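Team notes > Folding project

Tuesday catch-up, minutes
April, typed up by Nazma Barua

Me, Moushumi, Enda and Lutfa in the room, Iresha on the phone (bad line, sorry Iresha!). We've got 325 cloth examples saved for Stesside and want 900 before anyone trains anything. Enda would like 1,000, but Enda always would. Moushumi asked for more messy starts, as the early batches were far too tidy, and we all agreed.

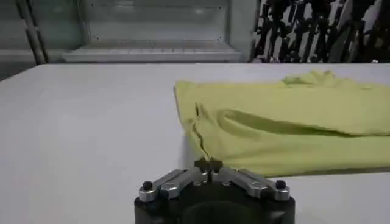
Wrist view, yellow-green cloth, fingertips close to the lower left of the pile.

We had a good natter about where to grab first. Lutfa likes going in low at the side, I prefer the top, and we settled on recording both and labelling them properly this time. Iresha will write the labels up.

Actions: Moushumi to weed out the duplicates. Enda to book the table for another 200 goes. Me to chase the spare drive (still!). Next one same time, and Lutfa's bringing biscuits.

Questions about these notes? Contact the Stesside team | Back to top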